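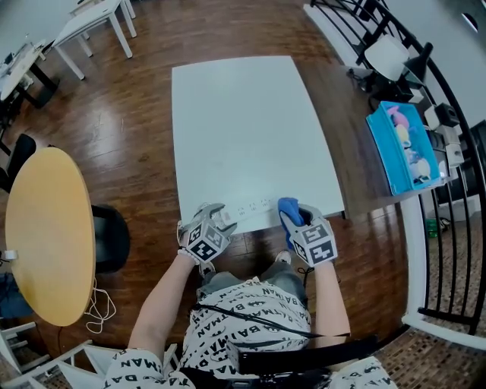
10.6.18
von Olanrewaju Okeke

Also gut, Runde zwei im Greifervergleich, diesmal mit den Handgreifern. Wer den letzten Eintrag gelesen hat, weiß ja, dass ich mit dem Joystick von Kermani nicht warm geworden bin (sehr höflich formuliert). Ein Tuch mit zwei Daumenknüppeln über eine Platte zu schieben ist ungefähr so schön wie Stricken mit Skiern. Jetzt also direkt in der Hand, Markerwürfel obendrauf, zwei Finger vorne dran, und los geht's!

Getestet habe ich zwei Fingersätze, die weichen von Skastov und die härteren von Zomitora. Aufgabe war jedes Mal dieselbe: linker Greifer hält die weiße Platte an der Kante, rechter nimmt das blaue Tuch und wischt. 20 Durchgänge pro Satz. Mit den weichen Fingern hatte ich 16 saubere, mit den harten leider nur neun. Die harten packen zwar fester zu, aber sobald das Tuch sich einrollt, rutscht es seitlich raus und man stochert ewig hinterher. Bei den weichen merkt man schon beim Zudrücken, ob man genug Stoff erwischt hat — das hätte ich so deutlich nicht erwartet.

Was mich noch nervt: die Kabel. Das rechte läuft bei mir am Unterarm entlang, und wenn ich weit nach vorne wische, zieht es am Handgelenk. Nach einer Stunde spürt man das ordentlich. Und die Würfel dürfen sich nicht zu weit wegdrehen, sonst verliert die Kamera den Marker und die Spur springt. Ich habe mir angewöhnt, die Ellbogen unten zu lassen und langsamer zu wischen, damit geht es viel besser.

Preislich liegt der Satz von Skastov bei 642 Euro, Zomitora will 900. Für Stoff würde ich das Geld nicht ausgeben, für Schrauben und Kleinteile vielleicht schon, das probiere ich im September, wenn ich wieder in Ziltstead bin. Falls jemand von euch die harten Finger mit Gummiüberzug gefahren hat, schreibt mir bitte, welche Dicke ihr genommen habt!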